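Inside the Office Desktops
Gallery — 11th July

We had five old desktop computers to go through before the upstairs room could be cleared. Some were to be kept running and the rest taken down for parts. Hatice Altıntaş set the order of work, and Wing-sze Tang wrote up the notes on each machine. The first one opened is shown on this page, with the notes that go with it.

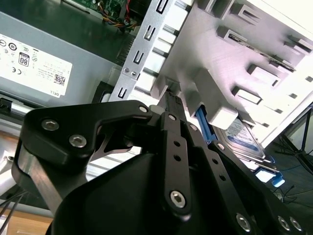 Desktop case on its side, with the gray Dell power supply at upper left and the drive bays open.

The label on the power supply carries a CE mark, an 80 PLUS badge and a QR code, along with several lines of fine print. We copy what we can from these labels into the parts list before anything is unscrewed. Our number for this machine is 1531.

Wiring: the yellow, red, orange and black wires come down in one bundle near the circuit board. King-fai Chiu ties a paper tag to each connector as it comes off — two letters and a number, matching the sheet on the bench.

Chassis: the silver rail across the case is punched with slots and U-shaped cutouts. Small round screws go in the blue tray, long ones in the jar. Please don't mix them. Last December we spent most of an afternoon sorting them out again.

Parts kept: power supplies go on the second shelf once they have been tested. Drives are pulled and handed to Rajitha Navaratnam for wiping. Memory goes in the padded envelopes, one machine to an envelope, with the machine number on the front.

Parts not kept: cracked plastic, loose drive covers and cables with bent pins go in the gray bin by the door. Three of the cases are promised to Clokari for their repair class and should be left whole, side panels included.

Questions about the parts list go to Tímea Kun. The sheet for the monitors is separate and has not been started yet.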